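Rillbridge Move-In / Move-Out Record, Landlord Edition
Sold by Brudidlow Property Supply

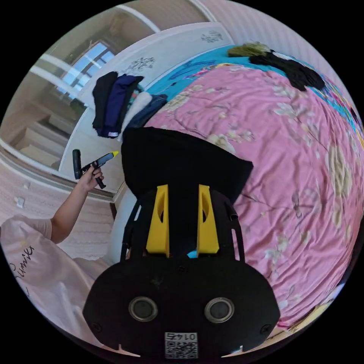

Matte black body with two yellow finger pads.

Item type: paper forms with online storage
Edition: second
Price: $300 for one year, one building
Renewal: optional, never automatic
Page last checked: 28/03/2022

We sell a lot of paperwork to small landlords, and we're wary of most of it. Every season a new package shows up promising "full protection" in a deposit dispute. Protection from what, and decided by whom? A judge or hearing officer looks at what you wrote down, when you wrote it down, and whether the tenant had a fair chance to disagree. A fancy cover doesn't come into it.

The Rillbridge record is one of the few we kept on the shelf after going through the current crop. We have doubts about parts of it, and they're listed further down.

What you get

A set of carbonless forms for each unit, with a copy that stays with the tenant. Each set covers 9 areas: entry, living space, kitchen, bath, bedrooms, storage, laundry, outdoor space, and keys. Areas you don't have can be struck out and initialed.

Every line has one box for the landlord's comment and one for the tenant's, the same size. That sounds minor. Compare it with the Bolten forms we used to carry, where the tenant got a single strip at the bottom of the last page. A form like that invites the argument that the tenant was hurried through it.

The online account lets you upload scanned forms, letters, receipts, and photos of the unit. Uploads get a date stamp from the server. The account holds 3000 files, after which you delete something or pay for another year's block. Rillbridge used to say "unlimited" in its brochure and took the word out last June, after customers (us included) asked what it meant.

What the brochure says, and what we think

"Court ready." We don't know what this means and we asked. The answer was that the forms are neat and dated. Fine. So is a notebook, if you keep one. Whether any record is accepted, and how much it counts, depends on your state and on the person hearing the case. We would drop the phrase.

"Cuts disputes." Maybe. Rillbridge sent us customer comments and no figures. Some landlords told us that going through the unit side by side with the tenant settled a few things on the spot, and we believe them. We also think that would have happened with any decent form.

"Takes minutes." It doesn't, if you do it properly. Aleksandra Zawadzka on our returns desk filled out a set for her own two-bedroom rental and it ate most of a morning. She wrote real comments in every box. If you plan to write "OK" all the way down the page, save your money and use the free form your local housing office probably hands out.

"Attorney reviewed." By which attorney, in which state? The sheet inside the box names one state only. The wording about deposits is general enough that it shouldn't hurt you elsewhere, but read it next to your own state's rules before anyone signs. Deadlines for returning a deposit, and for sending the list of deductions, differ a great deal from place to place. The form leaves a blank for the deadline. You have to fill it in correctly. The form can't know.

Where it falls short

The tenant can't sign online. They can look at the uploaded copy through a link, and that's all. Rillbridge has said electronic signing is coming. We've heard that about other products and we don't list features until we've used them.

The key section assumes ordinary metal keys. If your building runs on fobs or door codes you'll be writing in the margins.

There is no section for smoke alarms or carbon monoxide alarms. Many places require you to check them and keep a note of it, so this is a strange gap. A separate sheet is available from us (the Liew alarm log, a single page, sold in pads). We wish it came in the box.

The binder rings on the first edition popped open. The second edition has a different binder and we've had no returns for that reason so far. It hasn't been out very long, though.

Who might want it

Landlords with a few units in one building who are still doing this from memory, or from a pile of phone photos with no notes. The forms will make you slow down and write.

Landlords who have one unit and an easygoing tenant may find it a steep price for paper and storage. We sell the forms without the online account in packs of 8 sets. Ask for the paper-only pack. It isn't on the front page of the Rillbridge site, and you may draw your own conclusions.

Property managers with software that already has an inspection tool should skip this. You'd be paying twice.

Questions we get

Can I start using it in the middle of a lease?
Yes, and you can record the unit as it is on that day. It won't show how things looked at move-in, and you shouldn't date it as if it did. We have been asked about backdating more than once. The upload stamp will show the real date anyway.

What happens to my files if I don't renew?
They can be viewed and downloaded for a further year, according to the current terms. Download them. We would keep our own copy from the first day — storage companies change their terms, and a claim can come in long after a tenant has gone.

Does normal wear and tear have its own box?
There's a short note on it, with a list of common cases such as faded paint and worn carpet. It's a guide. Tenants are free to disagree with it and so are judges.

Is it good for commercial leases?
No. The deposit wording is written for homes.

Ordering and returns

Paper sets ship from our warehouse. The account code is printed inside the binder lid under a scratch panel. Unopened boxes can come back for a full refund. Once the panel is scratched we can refund the forms portion only, which is Rillbridge's rule and one we've complained about.

For bulk orders, or to see a sample set before you pay, write to Sohail Baloch at the Brudidlow order desk. He'll mail a blank set at no charge. Please read it through with your own state's deposit rules open beside you, and if the two don't fit together, don't buy it.

Nothing on this page is legal advice.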